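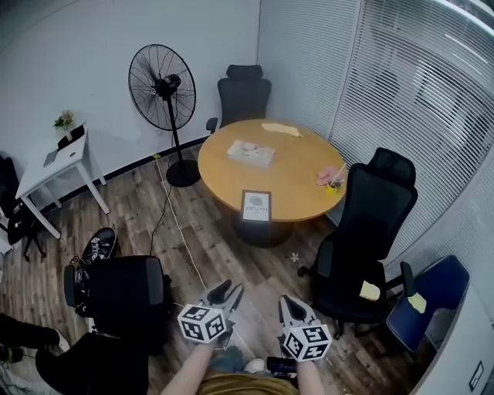
Otholm 手持夹爪套件

词条编辑:Windville 机器人设备百科编辑组 最近修订:三月

Otholm 手持夹爪套件(简称 Otholm 套件)是 Stondetti 公司推出的一种手持式操作数据采集设备,由操作者双手各持一只夹爪,在日常环境中完成抓取、搬移、整理等动作,同时记录夹爪的位姿、开合状态和第一视角影像。所得数据主要用于训练双臂机器人的操作策略。套件以整套销售,也可按月租用,采集后的数据处理由 Stondetti 的 Fülöp 服务提供。

概述

双臂机器人的示教数据过去多由遥操作取得,需要在现场架设机械臂、主手和工控机,换一个房间往往要重新安装和标定。手持夹爪把末端执行器从机械臂上分离出来,由人直接握持。操作者可以走动、弯腰或坐在椅子上工作,采集地点也可以是会议室、厨房、仓库隔间等普通房间。

Otholm 属于这类设备中以视觉标记定位为主的一种。它不依赖房间内预先布置的基站,夹爪位置由头戴相机观察标记方块后解算得出。Stondetti 将其定位为面向中小型实验室和数据服务商的产品,另有供教学使用的单手版本,两者的夹爪可以互换。

组成

标准双手套件包括左右夹爪、头戴广角相机、佩戴支架、记录器、充电座和标定板。软件安装在记录器内,另提供桌面端查看程序。

夹爪:钳口为灰色塑料件,朝前伸出,由握把上的扳机带动开合。单只重578克,含电池。钳口内侧可更换软垫,出厂附带平面和细齿两种。握把不分左右,左右夹爪的区别在于标记编号,装反后程序会在开机检查时提示。

标记方块:固定在夹爪上方的白色立方体,表面印有黑白方格基准标记。每个面的编号不同,即使方块转向一侧,只要有一个面完整可辨,程序仍可估计姿态。方块用螺钉固定,拆下后须重新标定。

头戴相机:采用大视场镜头,画面边缘有明显的桶形畸变,直线墙面会呈弧形。原始影像按未校正状态保存,畸变参数写入同一文件,由后续程序处理。

记录器:用于接收相机影像和夹爪开合数据,可放入腰包或夹在腰带上,配有三个状态灯,分别表示供电、存储和时间同步。

工作原理

系统在每一影像帧中检测标记,依据标记的已知尺寸和相机内参计算方块相对于相机的位姿,再换算到钳口中心。头戴相机自身的运动由视觉惯性里程计估计,两项结果合并后得到夹爪在房间坐标系中的轨迹。开合量由握把内的编码器测得,与影像使用同一时钟。

标记短时间离开视野时,轨迹由夹爪内的惯性元件推算,并在数据中标为低置信度。遮挡持续过久的片段默认不导出,用户可在设置中保留。

使用流程

开始采集前,操作者先佩戴相机,将双手夹爪举到胸前,使两只方块同时进入视野,然后长按记录器按键完成配对。之后缓慢环视房间,建立初始地图。每段任务以夹爪连续开合两次作为开始和结束标志,程序据此自动切分片段。

使用手册建议采集时卷起过长的袖口,避免衣料遮住标记。在摆放椅子较多的小房间内工作时,应先确认转身和后退的空间,并将地面线缆移到行走路线之外。大面积玻璃、镜面和强逆光会降低里程计的稳定性,手册建议放下百叶窗或改变站位。

适用任务包括收拾桌面、取放杯子和纸盒、折叠织物、开关抽屉等。钳口不适合抓取过重或高温物品,也没有防水设计。

数据与服务

记录器输出影像、双手轨迹、开合量和置信度四类数据。用户可以在本地导出,也可以上传至 Fülöp 服务,由后者进行轨迹优化、人脸模糊、片段筛选和文字标注。Fülöp 按影像时长计费,处理完成后交付通用格式的数据包和质量报告。未通过筛选的片段单独列出,不计入费用。

Stondetti 随套件附赠一组示例数据,称为 Windville 室内集,含超过2,560个任务片段,采自办公室、住宅和小型店铺。该数据集可用于检查训练流程,许可条款不允许转售。

版本差异

第一版夹爪的方块与外壳粘接为一体,标记磨损后需要整体返厂。第二版改为可拆方块,并加长了扳机行程。现售的第三版更换了编码器,握把形状略有收窄,电池与第二版通用,与第一版不通用。第一版采集的数据仍可由现行软件读取,但需要手动选择旧版标定文件。

评价与局限

用户对该套件的肯定主要集中在部署时间短和更换场地方便两方面。一些用户反映,长时间抬举夹爪后前臂容易疲劳,双手交叉操作时标记互相遮挡的情况也较常见。另有意见认为,方块突出于夹爪上方,伸入柜子或狭窄货架时容易碰到边沿。

手持采集不记录机械臂各关节的运动。人手能够轻易到达的姿态,在机器人上可能超出关节范围或发生碰撞,因此数据用于训练前通常要做可达性检查。Fülöp 服务提供这项检查,用户须自行上传目标机器人的模型文件。套件本身不测量夹持力,对插接、拧紧等依赖力反馈的任务支持有限。

维护

标记表面应使用干燥软布擦拭,不宜使用酒精。出现划痕或油墨脱落时应更换方块。钳口软垫属于耗材,可单独订购。夹爪跌落后,即使外观完好,也应使用标定板重新检查。

参见:基准标记、视觉惯性里程计、模仿学习、平行夹爪

联系编辑组 | 版权所有 © Windville 机器人设备百科 | 返回顶部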